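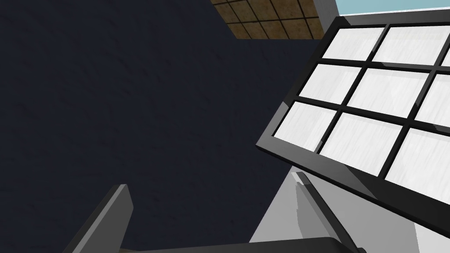

Navy wall, matte look, with the black-framed window at right.

26th May

Burnish panels again. Orathai wants a yes or no on the Jillo topcoat before we quote the Berden job, and I still don't think we can give her one.

The claim on the data sheet is that two coats over a dark matte will stop shiny rub marks. Dark mattes always burnish. Shoulder height in a hallway, next to a light switch, behind a chair. I've been told that a clear coat cures this by every rep who has come through since I started, and so far what they sell is a slightly shinier wall that marks a bit less, which you could get by buying eggshell.

Setup: six panels, same navy base from the same can, all sanded to the same grit by Junhao. Three with Jillo, three bare. Cotton pad on the rub arm with the small weight. Pads changed between panels. Lamp low and from the left, lights off in the room, same as in April.

First visible mark, by my eye, worst panel of each kind:
bare, 489 rubs
Jillo, 638 rubs

Junhao is pleased with that. I'm less so. The April bare panels were all over the place and one of them outlasted this Jillo figure, though I can't find the page and Junhao thinks I'm remembering the gray base. Could be. Still, if the bare panels wander that much between batches, then a gap this size on three a side doesn't tell me much.

Other things wrong with it:

I called the marks myself and knew which panels were which. Should have had Emerson do it blind. He was on the sprayer.

The Jillo panels went in later than the bare ones, so the base underneath had longer to harden. The sheet says nothing about how old the base should be. Asked them, got the sheet sent back to me.

Cotton is kind. People don't brush past a wall in clean cotton. Denim seam next time, or a backpack strap.

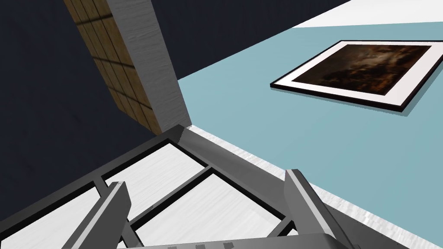

Gray metal grid rack, openings seen at a steep angle.

Sheen before any rubbing is what bothers me most. Held a bare panel and a Jillo panel side by side and Chutima picked the coated one from the doorway without being told what to look for. The client at Berden chose that navy for being flat. If we coat it, we've already changed it, and then we're bragging about how well it keeps a finish they didn't ask for.

Touch-up is worse. Dabbed a spot on one of each after the rub test. The bare one dried to a faint edge. The Jillo one dried to a clear ring, visible straight on. Tried feathering it with a nearly dry roller and got a bigger ring.

Boonmee says Jadthorpe have used it on stairwells and like it. I'd like to see one of those stairwells after a winter. He's going to ask for an address.

To do:
Second round, bases all the same age, Emerson to call the marks with the labels covered.
Denim as well as cotton.
Find the April page!!
Get a quart of the Chaudhry scrubbable matte and run it with no topcoat at all. It costs more, but so does putting on two extra coats of anything.

Told Orathai to quote Berden without it for now. She asked if that was a no. Said it was a not yet, and she wrote down no.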